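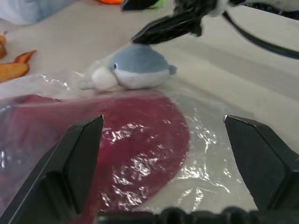 Figure 3. Gripper fingers above a crumpled clear plastic bag.

4.2 Symbol reuse across drawing sets

We were delighted by how quickly the shared library caught on. Drafters at the Huerta plant redrew 14 process sheets with the Trirnaler symbol set, and every valve, pump and heat exchanger kept its connection points when the sheets were merged. Older sheets gave us more trouble — many used one circle for both pumps and blowers, so each had to be checked against the equipment list.

The most exciting result came from line tags. Of the 400 tags on the merged sheets, 60 had been typed by hand in a style the checker could not read. Kwok-wai Hsueh rewrote the matching rule in November, and all but eight of them now resolve on the first pass. We left those eight alone. They belong to a drain header whose numbering is still being settled with the piping group.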